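Glove test gallery – Jenura vs Golob

Quick dump from the September bench sessions. Two glove setups, same puzzle, me and Rajeshwari swapping in and out. Full numbers when Velimir finishes the spreadsheet. 22 runs so far, 3634 still to be labeled, so dont hold your breath.

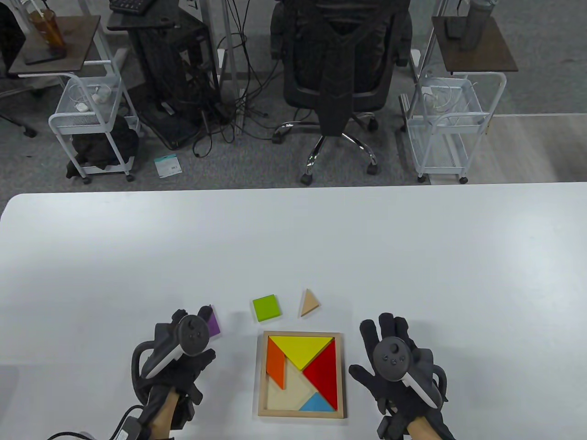
Tangram was Solange's pick and I grumbled, but it's a good one. Flat pieces, tight fit, no slop. With yellow, red, orange and the small light blue in the tray, the green square, the purple and the little beige triangle are the ones left to fit. Controllers on both hands for tracking. Heavier than I'd like, wrists complain by mid afternoon.

Want to try the lighter mounts from Narnholm next, if they ever ship.

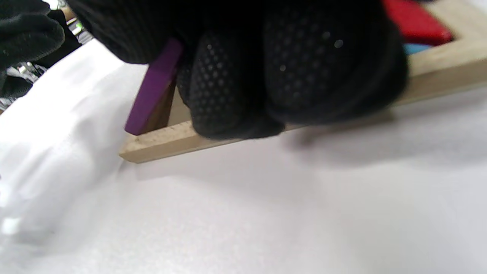 Grip texture matters way more than I figured. Thin pieces are the killer – fingertips have to feel the edge before you push or the piece skates off. Old smooth pair was hopeless at this. Latency seperate issue, Mirsad is on it.

Next batch: the Uvirholm gripper on the same puzzle, same order of peices. More pics when we get there.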